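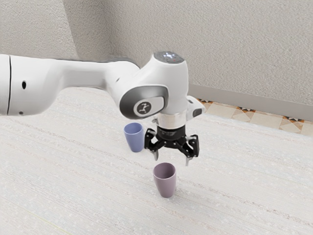
Taltley Air Museum
Caring for Aviation Keepsakes at Home

Many households in the Taltley area hold items from the years when Mukelard Field was a working airport: timetables, ticket folders, crew badges, newspapers, pieces of airline tableware. The museum receives frequent requests for advice on keeping such things in good order. The following guidance was prepared by Sunee Wannasri of the collections department and may be copied freely for family use.

Newspapers and clippings

Newsprint yellows quickly in light. Keep clippings flat in an acid-free folder, inside a closed box, in a room that people live in. Attics and basements are unsuitable. Do not laminate a clipping, and do not use household tape on a tear. If the page reports an accident or another event of local interest, write the name of the paper on the folder in soft pencil before the detail is forgotten. Readers who need to handle a fragile page often should make a copy and put the original away.

Photographs and slides

Hold prints by the edges. Remove them from albums with sticky pages only if they lift without force; a print that resists should be left where it is and photographed in place. Slides belong in polypropylene sleeves. The museum scanned 3000 slides from the Chareonsuk bequest last winter, and the most common damage was from old rubber bands.

Tableware

Airline cups, saucers and trays may be washed by hand in lukewarm water with a little mild soap. Line the sink with a folded towel. Do not use a dishwasher, as printed airline names and gilt rims wear away.

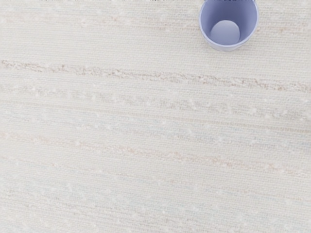 Dry each piece with a soft cloth and leave it in the open air overnight before it goes back into a cabinet. Plastic pieces should be kept away from radiators and sunny windowsills. Stacked cups scratch one another - place a circle of plain tissue between them.

Uniforms and cloth badges

Wool uniforms attract moths. Brush the garment outdoors, check the seams and pocket linings, and store it in a cotton bag on a padded hanger. Plastic dry-cleaning covers should be removed at once. If moths are suspected, seal the garment in a polyethylene bag, press out the air, and leave it in a household freezer for 14 days. Garments with leather, fur or plastic trim should not be frozen without advice.

Metal parts and instruments

Pilots' watches, altimeters and dials from before the jet age may carry luminous paint containing radium. Do not open the case, and do not attempt to clean the face. Please telephone the museum before bringing any such item to the building.

Aluminum parts may be dusted with a dry brush. Metal polish removes maker's stamps and part numbers, and these are often the only means of telling which aircraft a piece came from.

Advice sessions

Omid Talebi and Nantana Klinhom see visitors in the Zimis Room each month except December, from 2 p.m. Please bring no more than one box. The museum does not give valuations.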